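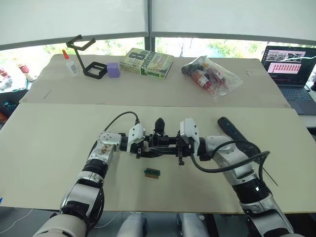
I did the bench check myself on 6 February 2019 and the big work table got most of my attention, so bear with me if that part runs long! Fathima Herath asked for comments as well as ticks this time. The cardboard covering goes down in two sheets, and the little piece with the green top had the front one to itself, while the glue bottle, the black stand and a James Patterson paperback (8th Confession, any good?) were in the row at the back. I like that split.

Home | Checklists | Rooms | Contact

1. Table covering. OK. Flat enough for me. Swap the sheets in July if they get gluey.

2. Glue. OK, with a nag: orange cap on whenever you walk away, please. I'd love a name label on the bottle too.

3. Personal items. Comment only. Books are fine on a break, but take them home after, Florian Collet says the shelf is full.

4. Tall or tippy things. See below.

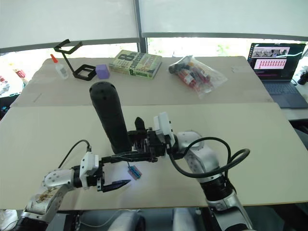 Item 4: black cylinder upright on the cardboard, glue and stand at the back.

I'd rather tall pieces got laid down when the job is over. Marked as "watch", and I'll look again next round.

5. Cables. OK. Keep them clear of the glue!

6. Walkway. Fail, sorry. The tape line by the door has worn away for 40 inches, and I've asked Prasanna Bepari for a new roll.

7. Extinguisher, tag 678. OK, pin and seal both in place.

8. First aid box. Low on small bandages, 2 left. Mitali Ranasinghe is ordering from Stimach.

Next check in 15 days, with Yolotzin Olvera holding the clipboard.

We use cookies to keep this site working. Accept | Settings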